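The Corner Where Everything Ends Up
A modest inquiry into the one part of the room that never stays picked up

Every living room has a gutter. I mean this in the bowling sense. Things are set down with good intentions on couches and sills and the arms of chairs, and by the end of the day they have rolled, dropped or been kicked into the same few square feet of floor, usually under the television.

Mine is a corner. It has a TV stand on it, an air purifier near it and a mural of the countryside over it, and I have spent more of December crouched there than I care to put on the record. The mural was meant to make the room look larger. What it does is supply a nice view of the hills to a person looking for a ball.

I began paying attention to the corner when I bought the stand. It's a Hendix, the kind with a pair of black poles rising out of a flat base, with a shelf bar partway up. I had owned a proper media console before it, a long low Lim with doors, and the console's great gift was that you could shove things behind the doors and call the evening finished. It held 60 pounds of board games, remote controls for appliances we no longer had, and one shoe. When it left, the contents had to go somewhere, and they went to the floor, where they had apparently wanted to be all along.

Open furniture is sold on the promise of air and light. The Hendix delivers both. It also delivers an unobstructed view of every cable you own and every object smaller than a lemon, and if you have children or a dog or (my sympathies) both, most objects are smaller than a lemon.

The herringbone floor doesn't help. I love it, I paid too much for it, and I would do it again, but a pattern of slanting planks is about the best camouflage ever devised for a crumb. Red and white things you can find. Anything tan is gone until you step on it.

So I have become a basket person. I held out for years. Baskets struck me as a way of moving a mess eight inches off the ground and then congratulating yourself. I still believe this, but I've come around to the eight inches.
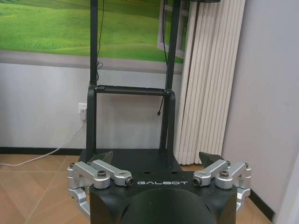
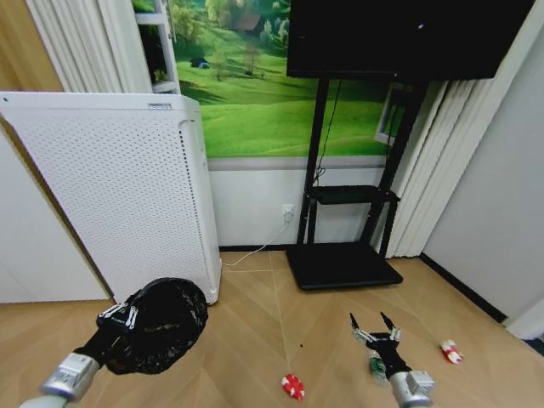
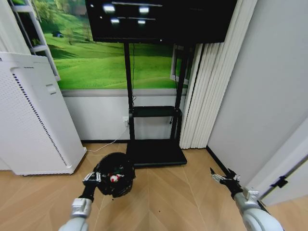
The TV corner at pickup time. In the last picture, the basket has a customer.

The system, to give it a grander name than it deserves, goes as follows. A round black Grillier basket for anything that will be played with again. A plastic bag for anything that won't. You make one pass with each, and you stop. The stopping matters more than the passes. I used to sort as I went, and at 300 seconds in I would be sitting on the floor reading the instructions to a game with no pieces.

Do the edges first. Small toys migrate to the walls, and the middle of the room, for all its drama, is quick work. Then the purifier. My Verine is tall and white and blameless, and I have found things next to it that I had already replaced. Leave the stand for last, and when you get to the base, don't lift it. Reach.

Cords are a separate matter. A white cord running across a wood floor will catch a basket, a sock and the corner of a broom, in that order. I've tried clips. I've tried a fabric sleeve that made the cord look like it had a sprained ankle. For now I step over it – I've been stepping over it since the stand arrived – and I consider this a form of exercise.

The whole business takes around eight minutes on a weeknight. Saturdays it's longer, and the less said about the week after a birthday the better. I once read through a decluttering book that proposed handling each of your possessions and asking it a question. I figured I had 1000 possessions within reach of the television alone, and none of them looked talkative.

What I like about the basket, finally, is that it makes no demands. It doesn't want labels. It doesn't need its contents to be related to one another. In the morning somebody will tip it over to get at the one thing on the bottom, and the rest will set off for the corner again.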